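Bineck
Home / Work surfaces / Sorting and folding / Gridded bench top

Bineck Gridded Bench Top, Brown

Product code: BN-29
Supplied by Nambridge

The Bineck gridded bench top is a flat work surface for sorting, folding and laying out household textiles and light goods. It is supplied as a top only and fits any level bench or table of suitable size. The surface is brown with a matt finish. Grid lines are applied after delivery in the tape supplied, at whatever spacing the work calls for.

The top is intended for use with open bins and shallow trays standing directly on the surface. Items waiting to be handled are normally kept on one side and finished items on the other, leaving the middle clear. The lines give a fixed reference for returning a bin or tray to the same position between batches.
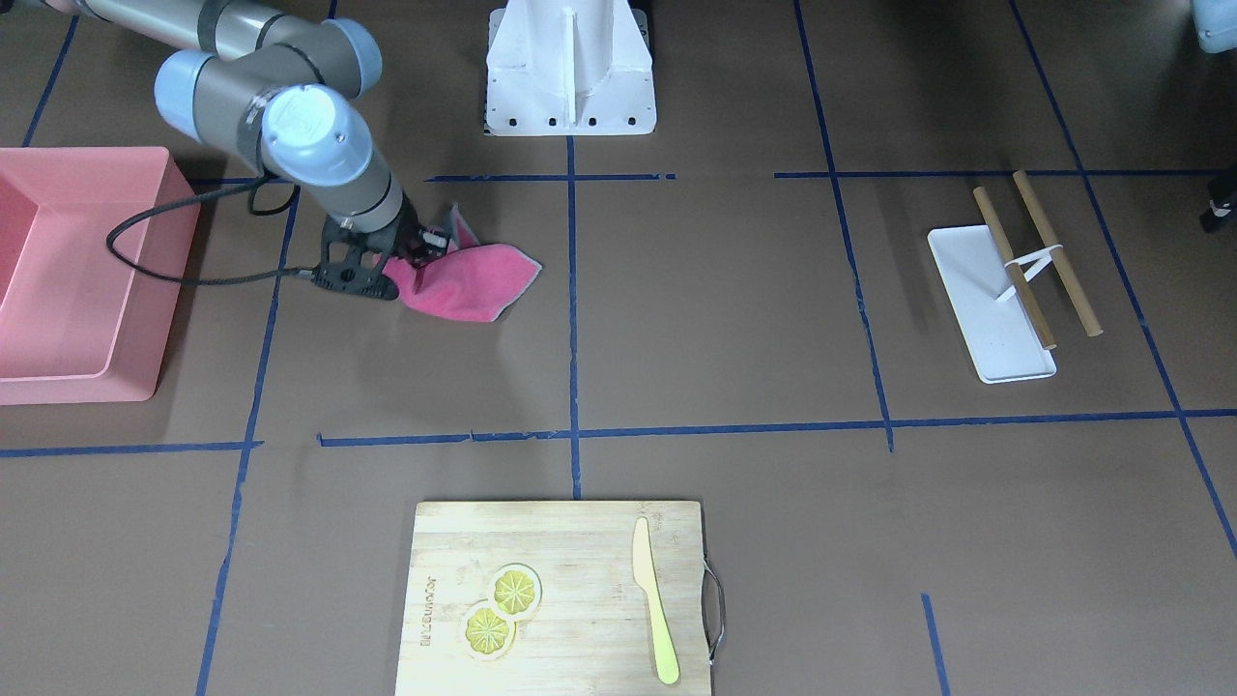

Brown top with blue tape grid, in use with a pink towel. Bin, tray and cardboard tubes not included.

Towels and similar cloths can be spread, turned and gathered on the surface without lifting the top from its supports. For folding work, set the grid before the first batch and align one edge of the cloth with a line. For long items such as tubes, a tray with low sides is recommended. Items longer than the tray may overhang it and rest on the bench top.

Supplied with
Bench top, brown
2 rolls of blue marking tape
10 non-slip pads
Fitting sheet

Fitting
Clean the supporting bench and allow it to dry. Place the non-slip pads at the corners and along the long edges as shown on the fitting sheet. Lower the top into place and check that it does not rock. Mark out the grid in pencil before applying tape. Press the tape down from the centre of each line outwards and trim at the edge.

Leave the tape for 2 hours before placing loaded bins on it.

Care
Wipe with a damp cloth and mild washing-up liquid. Do not use scouring pads or solvent cleaners. Lift worn tape slowly at a low angle and remove any residue before laying a new line. Do not drag bins across the tape, as the edges will lift.

Related items
Sorensen shallow tray, white
Sorensen open bin, pink
Gurel marking tape, blue, single roll
Gurel non-slip pads, pack of 10

Delivery and returns
Stock items are dispatched within 7 working days. Unused tops may be returned in their original packing. Tops to which tape has been applied cannot be returned unless faulty.

Trade enquiries: Vaughn Halvorsen, Nambridge sales desk.

Page last revised October 1, 2024. Replaces the July issue.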